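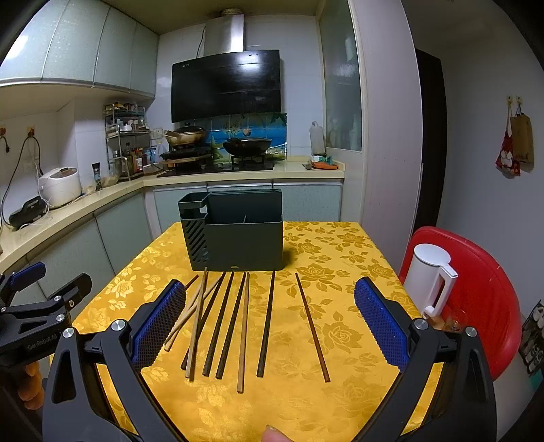
Fig. 1. Patterned table cloth, rose and leaf motif, with chopsticks and organizer.

Course pages > Textiles 1 > Week 4 > Handout: Figured Weaves

Syllabus | Handouts | Readings | Sample Room | Contact

Figured weaves: damask, brocade, jacquard
Notes for Tuesday group, S. Dubey
Posted Feb 3, 2026
2 comments

Recap from last week: plain, twill, satin. If you missed it get the notes from someone, I'm not going over it again. You need satin for everything below.

What "figured" means
Pattern made by the weave. Not printed on, not stitched on after. Warp and weft trade places on the face of the cloth and the eye reads that as a shape. Same yarn, same dye even, and you still get a flower.

Why a one-color pattern shows up at all
Floats. Long float = smooth = shiny. Short float or lots of crossings = duller. Also direction. Warp floats run up and down, weft floats run side to side, light bounces off them differently. Turn the cloth a quarter turn and light and dark parts can swap. Walk around a laid table and a rose goes pale, then dark, then nearly disappears. Try it at home with any patterned cloth and one lamp. Move the lamp, then move yourself.

Damask
- ground usually warp-faced satin, figure weft-faced (or the other way)
- reversible, back is the negative of the front
- classic is one color, two colors is fine (warp one, weft other)
- linen, cotton, silk, polyester. Fiber does NOT decide if its damask, structure does
- single damask = 5-end satin, double = 8-end. "Double" doesn't mean two layers!! Comes up wrong on the test every year

Brocade
- extra weft added for the figure only
- take the extra weft out and you still have cloth. With damask you would have nothing
- back is messy. Either yarns float across behind, or they are clipped and you get fuzzy ends
- shops call anything shiny with flowers brocade. Check the back before you believe the label

Jacquard
- the loom attachment, not the weave. Patented early 1800s in France, built on earlier work by others
- punched cards, one card per pick, hole = hook lifts, no hole = hook stays down
- each warp end (or small group) controlled on its own so curves are possible. Compare to a shaft loom where you are stuck with small repeating geometry
- so: most damask sold now IS jacquard woven. Both words can be right for the same cloth
- mills now use electronic heads, no cards, idea hasnt changed

Repeat size
Worked sample: the Schwaiger piece in the sample room. 400 hooks, one repeat uses all 400. Sett is 50 ends per inch. 400 / 50 = 8 inches wide. Want a bigger rose? More hooks, or a coarser sett. Coarser sett gives you stair steps on the curves, look at the petal edges with a glass.
Now do the Prinetti one yourself: 600 hooks, same sett. Write down the repeat width and bring it.

Cards: the Idach pattern book lists a border design at 2,020 cards. One card per pick, so 2,020 picks before it starts over. At 40 picks per inch thats 50.5 inches of cloth. You can see why long designs cost so much.

Drop repeats
Straight repeat = motifs line up in rows and your eye finds the grid fast. Half drop = next column starts halfway down. Hides the grid. Florals nearly always look better this way. Will do on graph paper in class.

Care, quickly
Long floats snag. Rings, cat claws, rough dish bottoms. Don't cut a snag, work it back through from behind with a blunt needle. Polyester: low iron, press on the back. Linen: iron damp, face down first and then face up for the shine.

For next week
Read Pernard, chapter 6, skip the dye section. Bring one figured fabric from home, any size, napkin is fine. Unfold it, look at both sides, decide damask or brocade and be ready to say why. Pick glasses are in the drawer under the small loom, please put them back.

Seema Dubey

< Week 3: Satin and Sateen | Week 5: Pile Fabrics >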